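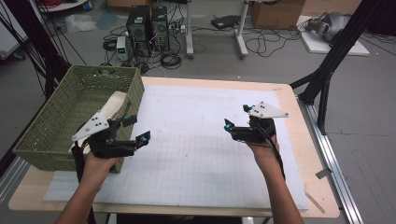 Tekesden Deposit Disputes

A set of 874 short case summaries about tenancy deposits, with labels. Each record covers one dispute between a landlord and a tenant that came to the Tekesden advice service and ended in a written decision. Maintained by Mimoza Vukadinović at Georgiou.

What is in it

There is one CSV file, cases.csv, and one plain text file per case in the summaries folder. The file name matches the case_id column. Summaries run from a single paragraph to two pages. All are in English.

Columns

case_id - four digits, no meaning beyond the order of entry
tenancy_type - sole, joint or lodger
deposit - amount held, in whole pounds
claimed - amount the landlord wanted to keep
awarded - amount the landlord was allowed to keep
reason - cleaning, damage, arrears, garden, missing items or other
inventory - yes if a check-in inventory was produced, otherwise no
represented - which side had a solicitor or adviser: landlord, tenant, both, neither
notes - free text, often blank

Where a dispute had several heads of claim, reason holds the largest by value and the rest are listed in notes. We know this loses detail. A version with one row per head of claim was started and is in the branch called split, but only the arrears cases have been done.

How the summaries were written

Two paralegals read the decision and wrote a summary in their own words, leaving out names, streets and house numbers. Amounts are as stated in the decision, with pence dropped. A solicitor then checked the summary against the original. The labels were added at the same sitting.

For 40 cases both paralegals labelled the same decision without seeing each other's work. They disagreed most often on cleaning against damage, usually over carpets. The rule now is that a stain which the decision says could be removed is cleaning, and anything needing repair or replacement is damage. Older records have been changed to match.

Known problems

Lodger cases are thin and should not be used on their own. Decisions on deposits over 1,000 pounds are more likely to have a represented party, so the two columns are tangled up with each other. In 30 records awarded is higher than claimed. These are not typing errors - the landlord added a head of claim late and the claimed figure was never updated in the decision itself.

The inventory column says whether one was produced. It does not say whether it was signed, or whether the adjudicator gave it any weight.

Disputes that settled before a decision are not included. Please bear that in mind before drawing conclusions about how often tenants win.

Use

Free for teaching, research and advice work. Please do not try to match records to real tenancies. This is not legal advice and the summaries are no substitute for reading a decision in full.

The Burkumar reader will open the CSV directly. In Plament, set the text encoding to UTF-8 before importing or the pound signs in notes will come out wrong.

Changes

August: garden split out from other. Blank cells in represented changed to neither where the decision was clear, and left blank where it was not.

Corrections are welcome. Send the case_id and the column, and say what you think it should be.

Contact: Mimoza Vukadinović | © Georgiou | Back to top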